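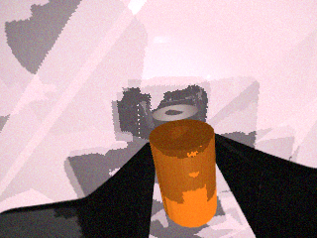

Mercado objects that a painter's palette can't be dated from letters alone, and that the Drekstead letters say less about colour than people would like. We agree with her. The usual account holds that Ambrose gave up earth pigments for brighter manufactured ones during his winter in Drekstead, and that the harbour light made him do it. The evidence for this is thin. Of the 373 surviving letters, very few mention paint, and those mostly complain about its price.

Figure 4. Rendered view of an orange cylinder between two black gripper fingers.

Crenshaw's catalogue lists Drekstead pictures by subject, so any harbour view lands in the same group whether or not it was painted there. Two of the views came through the Rundulis sale with no earlier record. Yolanda Mercado would drop both. Ansel Crenshaw keeps them on grounds of style, an argument that assumes the change it is meant to prove.

The colourman's ledger is a little more useful. It records 100 tubes of cadmium orange sold in May, but the buyer is entered only as "the painter", and Drekstead had several. Until the ledger is checked against the shop's other accounts, we leave the date of the change open.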